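Push messages and the mobile client: handout 2

Ilona Fülöp, with exercises by Fanni Pálfi

Read this before the practical. It covers how a chat message reaches a phone when the app isn't open, and what we have to store to make that work. The example app all the way through is Drolivness, the same small messenger you set up on your own machines in the first session. If your copy still doesn't build, sort that out first, as nothing from section 3 onwards can be tried without it.

1. The problem

A phone is a poor place to keep a connection open. The operating system puts apps to sleep, the network changes when the user leaves the house, and the battery has to last the day. A desktop client can hold one socket to the server for hours. A mobile client usually can't.

The first version of Drolivness dealt with this by polling. Each client asked the server every 85 seconds whether there was anything new. It worked, in the sense that messages arrived, but they arrived late and the phone woke up all night for nothing. With 1,000 test accounts, most of the load on the server was made up of requests with an empty answer.

2. What a push service does

The maker of the phone's operating system runs a service that keeps a single connection to each device, shared by all its apps. Our server hands a short message to that service, and the service passes it to the phone. The app is then woken for a moment, or a notice is shown without waking it at all.

Terms you need:

Device token — the address of one copy of the app on one phone. It can change, and it isn't the same thing as the user's account.

Payload — what we send. Keep it small.

Collapse key — a label that lets a newer push replace an older one that hasn't been delivered yet.

Time to live — how long the service should keep trying before it drops the push.

A push may arrive late, twice, or not at all. Treat it as a hint that the client should go and fetch something. The message store on the server stays the only place where messages are safe.

3. Registering a device

On first start the client asks for a token and sends it to our registration server, Rasitz, along with the account ID and the client version. Rasitz stores one row per device. A user with a phone and a tablet has two rows.

Tokens go stale. When the push service tells us that a token is no longer valid, delete the row straight away. In September we left this step out of the course build on purpose and looked at the table at the end of the month: it held 442 dead tokens, and the server was still sending to every one of them.

Sign-out must also remove the row. If it doesn't, the next person to use the phone sees notices meant for the last one. This is the most common mistake in the submitted work and it costs marks.
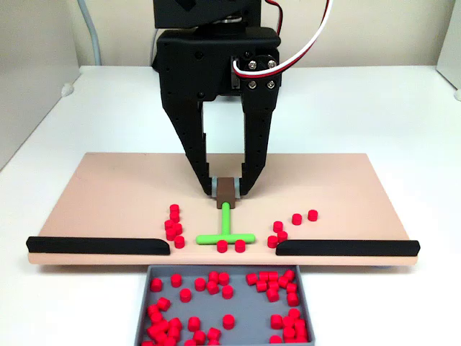
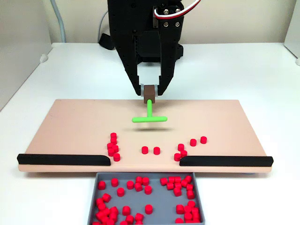
Page last changed: 2020-03-01

4. What goes in the payload

There are two approaches.

The first is to put the message text in the payload. The notice can be shown at once, with no further request. The drawback is that the text passes through somebody else's service, and long messages have to be cut.

The second is to send only the conversation ID and the number of the newest message. The client wakes, fetches the text over its own connection and then shows the notice. This is slower, and on a bad network the fetch may fail, so the client needs something to fall back on. Drolivness shows the line "You have a new message" in that case.

We use the second approach in this course. Encrypted text in the payload is a third way, and we come back to it when we do keys.

5. Several devices, one account

Suppose a user reads a message on the desktop client. The phone is still showing a notice for it. Users notice this quickly and find it annoying.

The fix is to keep a read marker for each conversation on the server. A marker holds the number of the last message read. When it moves forward, the server sends a silent push to the account's other devices, and each of them clears any notice at or below that number. The marker never moves backwards. If two devices report different numbers, take the higher one.

Leave out the device that sent the update. Otherwise two clients can end up telling each other the same news for as long as both are switched on, and Kerekes (our logging tool) will fill up with it.

6. Calls

An incoming call is different from a message. A text that turns up a minute late is still useful, but a call is not. Set a short time to live and a high priority, and send a second push when the caller hangs up so the other phone stops ringing. Both pushes share a collapse key. If the phone was switched off, it then gets only the later one and shows a missed call.

Don't use high priority for ordinary messages. Phones keep track of apps that do this and may begin to hold their pushes back.

7. Practical work

Work in pairs. The starting code is in the Giltach folder on the course drive.

a) Add the registration call to the client and check that a row appears in Rasitz.

b) Sign out and check that the row has gone. Then sign in as a different user on the same phone.

c) Turn the network off, send three messages from another account, and turn it back on. Write down how many notices you get, with and without a collapse key.

d) Add the read marker. Fanni's test script moves it backwards as well as forwards, so handle both.

Hand in the code and one page of notes. Logs go in a separate file, please, and not pasted into the notes.

Reading for next time: the chapter on message ordering, up to the part on group chats. Questions about the exercises go to Fanni, anything else to Ilona.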